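So I finally moved our little backup job off the Hanora hosted plan this weekend, and I'm so glad I did – we were paying for 600 GB and using four!

The new setup is one cron line and a small bucket on Lundau, with 493 files copied every night. I did a test restore before canceling anything (please do one too, friends, it takes a minute).

Next up is moving the image cache, and then I'll rest, I promise.
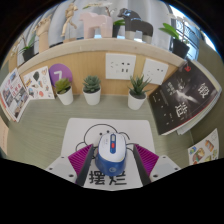 Juntunen: Does Lundau keep old versions of a file, or only the latest copy?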